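Barberg – turn-based strategy for PC and tablet

Barberg is a turn-based strategy game from Iteck for one to four players. You run a mining town on the edge of a frozen sea and try to keep it supplied through 20 winters. Each winter is one map, and a map takes most people an evening.

The campaign was written by Latrice Sorensen. It follows two families, the Trans and the Faviers, who own the harbor and the mine. You pick a side in the third winter and can't switch later, so a full look at the story means playing it twice.

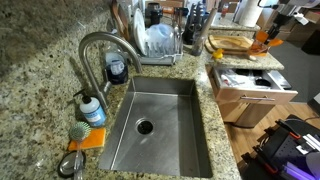

Stainless steel sink and gooseneck faucet, granite countertop.

What's in the base game

Full campaign, 20 maps
Skirmish mode with adjustable map size and weather
Online and same-device multiplayer
Map editor with sharing
Soundtrack by Leilani Bellamy, playable from the main menu

Saves carry over between PC and tablet if you sign in on both. You can play offline, but the save won't move until you connect again. Multiplayer games can be left open between turns – the host sets the turn limit, from five minutes to three days.

The July update added 723 new lines of town dialogue, a colorblind palette and larger text on tablets. Ships no longer get stuck in the ice when two of them enter the same channel. Players have shared 1,137 maps since the editor opened, and all of them work with the current version.
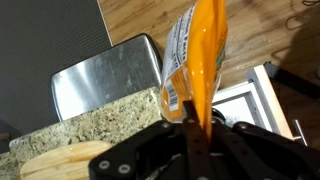

Snack bag held in the gripper.

Requirements

PC: 8 GB memory, 6 GB free space, any graphics card with 2 GB of its own memory
Tablet: 4 GB memory, 5 GB free space
Controller supported on PC only

Editions

Standard: base game
Harbor Edition: base game, digital art book, two extra skirmish maps

Owners of the Standard edition can upgrade from the store page inside the game. Existing saves are kept.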